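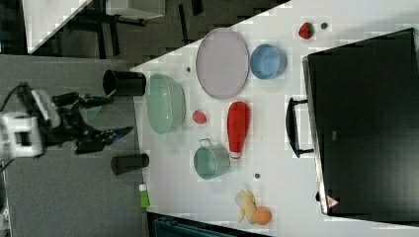
Ticket 43 – White table, kitchen play corner
Opened by: Divina Lacson
Assigned to: Tumaini Mwakyusa
Opened: May 4, 2018
Status: waiting for parts

Divina Lacson wrote:
Hello. The white table in the kitchen corner has a problem again. When I put a round thing on it, it rolls to the near edge and falls down. The orange fruit goes first, then the red bottle if it is lying on its side. The bowls and the lavender plate stay where they are. The table is a Vadwood, the same model as the one in the reading room, but that one is fine. Please tell me if I should stop using it.

Tumaini Mwakyusa wrote:
Thank you for the report. You can use it for light things. Please do not put anything heavy on it before we find the reason. Can you check two things for me?
1. Push on each corner with your hand. Does the table rock?
2. Look under each leg. Is the plastic foot there?

Divina Lacson wrote:
I pushed on the corners. It does not rock, which surprised me. All the feet are there, but the 2 feet on the near side look shorter than the others. I tried to turn them and they do not move.

Tumaini Mwakyusa wrote:
Then I think they are screwed all the way in. In March we moved this table from the Rotich building, and the floor there was not level, so somebody probably adjusted the feet for that floor. Please try to turn them to the left with a wrench, with the table empty. Do not use force – the thread in these legs is soft.

Divina Lacson wrote:
I took everything off and tried. One foot came out 3 mm and now turns well. The other one turns but does not go up or down. I put the banana and the orange back for a test. The banana stays. The orange still rolls, but more slowly, and now it goes to the corner with the bad foot.

Tumaini Mwakyusa wrote:
The thread on that foot is damaged, so the foot must be replaced. I asked Hukine for a new pair. They sell them only in a box of 100, so I wrote to Rodomia also and I am waiting for the answer. Until then please fold a piece of cardboard and put it under that leg. I will leave the ticket open.

Divina Lacson wrote:
The cardboard is in. The orange stays now. I will write here if it moves again.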